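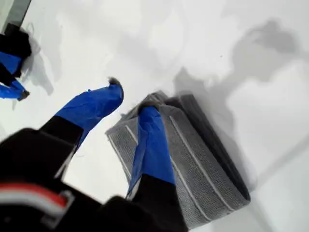
How to record towel-folding demonstrations you won't have to throw away

Filed under: Teaching by Demonstration
4 min read

Folding a towel with your own hands takes a few seconds and no thought. Folding it with two grippers takes rather longer and a surprising amount of bad language, and you'll be doing it 500 times, so it pays to get the routine right before you start.

I'm assuming the arms are calibrated and you can drive both without hitting anything. If you can't, go and practise with a sponge.

1. Write down what counts as finished

Ours reads: folded in half twice, lying flat, both grippers clear of the cloth. Stick it on the wall. Before we did that, Brayden Lachance was squaring up every corner like a hotel chambermaid and I was calling it a day at "smaller than before". The model learned to hesitate.

2. Dress the fingertips

Bare fingers slide on terry cloth. We tape ours in blue and put a fuzzy pad on each tip. Tape wrinkles, and that's fine, but it mustn't lift at the end or it will catch a loop and drag the whole towel along. Pads shed. Check them every 11 episodes and pick off anything dangling.

3. Choose a towel with landmarks

A pair of stripes running the length of the towel helps you see whether a fold has gone crooked. Grey on a white table shows up well enough, though watch the shadows from the arms. Leave the lamps where they are for the whole session, then move them for the next one.

4. Start from a mess you didn't design

Drop the towel from elbow height and leave it. If you tidy it first, your robot will be brilliant at folding tidy towels.

5. Drive slowly, with one finger under the edge

Open the gripper wide, slide one finger in beneath the top layer and bring the other down over it. Close, pause for a beat, lift. Park the second gripper off to the side until it's needed – wandering arms teach wandering.

6. Keep the fumbles you recover from

Missed the edge, went back, got it? Save it. Dropped the towel on the floor? Bin it. We label each episode in Neso straight away, while we can still remember which it was.

7. Stop after 2 hours

Your folds get lazy before you notice. Swap drivers, or have a biscuit.

Train on the first batch before recording the rest. Ours showed a strong dislike of the left-hand corner, and 3 short sessions starting from that side sorted it out.

Comments

Noemí Ledesma: Do you wash the towels between sessions? Ours went stiff and the grasps changed completely.

Sajib Weerasinghe: Yes, and we keep a few scratchy ones in rotation on purpose.

Yatziri Tovar: Step 4 hurt. I've been smoothing mine out since September.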